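Cocina > Despensa > Conservación > Cómo ordenar y renovar las especias

Cómo ordenar y renovar las especias de la despensa

Las especias no suelen estropearse como la leche o la carne, pero pierden aroma. Un comino molido que lleva tres años abierto no hace daño a nadie y tampoco aporta gran cosa al guiso. Esta guía explica cómo revisar lo que hay en casa, qué conviene guardar y cómo etiquetarlo. Se hace en una tarde. Yo lo repito cada febrero.

Antes de empezar

Hace falta una mesa despejada, un paño seco, un embudo pequeño, cinta de papel y un rotulador permanente. Si va a rellenar tarros, lávelos la noche anterior y déjelos boca abajo, sin tapa, hasta la mañana. Un resto de agua en el fondo basta para que el polvo se apelmace.

Paso 1. Sacarlo todo

Vacíe el armario entero, incluidos los sobres abiertos y las bolsitas sujetas con pinza. Agrupe por tipo: granos y semillas enteras, hojas secas, molidos y mezclas. Es normal que aparezcan dos o tres envases de lo mismo. En mi caso siempre es la nuez moscada.

Paso 2. Comprobar el aroma

Ponga una pizca en la palma de la mano, frótela con el dedo y huela. Si el olor se nota enseguida, se queda. Si hay que acercar mucho la nariz, úselo pronto o tírelo. Las semillas enteras se prueban partiendo una. El color también orienta: el pimentón viejo se vuelve pardo y el orégano tira a paja.

Como referencia, las especias enteras aguantan bien hasta 4 años, las molidas 2 y las hierbas secas algo menos. Son plazos para envases cerrados, lejos del fuego y de la luz.
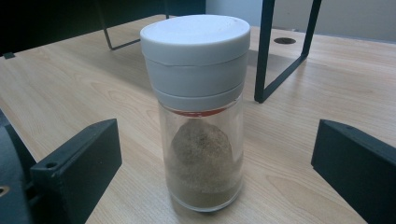
Paso 3. Elegir los envases

El vidrio es lo más práctico. No coge olores, se lava bien y deja ver cuánto queda. Las bolsas de plástico fino dejan escapar el aroma y acaban perfumando el cajón. En cuanto a las tapas, conviene que cierren con firmeza. Con un tarro transparente de tapa blanca como el de la foto, con el polvo más o menos por la mitad, se sabe de un vistazo si toca apuntarlo en la lista de la compra. El polvillo que se pega a la pared interior, por encima del montón, baja con un par de golpecitos en la base. No sacuda el tarro abierto.

Paso 4. Rellenar

Termine lo viejo antes de echar lo nuevo. Mezclar restos con producto fresco hace imposible saber la fecha. Llene hasta un dedo por debajo del borde. Lo que sobre vuelve a su bolsa, con el aire sacado, y se guarda aparte. Tane Tipoki, que me corrigió una primera versión de esta guía, prefiere comprar poco y a menudo; para una casa de dos personas me parece buena idea.

Paso 5. Etiquetar

Escriba el nombre, el mes y el año de apertura. Pegue la cinta en la base o en el lateral, no en la tapa: las tapas se intercambian al fregar.

Paso 6. Colocar

El peor sitio es el estante de encima de los fogones, por el calor y el vapor. Sirve cualquier armario seco o un cajón. Deje delante lo que usa cada semana.

Al cocinar, no espolvoree directamente sobre la olla humeante. Eche la cantidad en una cuchara y tape el tarro enseguida.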